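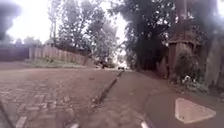

4.2 Field trials with the student delivery rover

Once the rover could hold a straight line in the gymnasium, the students wanted it outside, and so did we. The outdoor trials began in January, with two teams taking turns at driving, labelling and fixing. Olga Cantero's team looked after the base and wheels, while Liên Châu's team wrote the software that decides which parts of the view are safe to drive on. They named the rover Gustus, and the name stuck.

Figure 3 shows a view from Gustus on the route. Brick paving on one side and a smoother path on the other are split by a narrow dark gutter, and the colours of the two surfaces are close. This made for a wonderful teaching problem! Our first model, trained on 400 labelled frames, treated the gutter as a shadow and steered straight across it. The students spotted the pattern in the logs before we did, and they asked for more frames with real shadows in them. The second training set held 556.

Retraining helped a great deal under flat, bright skies. Deep shade from trees was harder, and the path edge was often lost wherever low plants and leaf litter ran along it. Trinidad Cifuentes suggested slowing the rover whenever the model's confidence dropped — a small change, written in one afternoon — and after that the safety driver had to step in on only 4 of the remaining runs.

Figure 3. Forward view from the rover, with the gutter between the brick street and the path. Parts of the front body are visible along the lower edge.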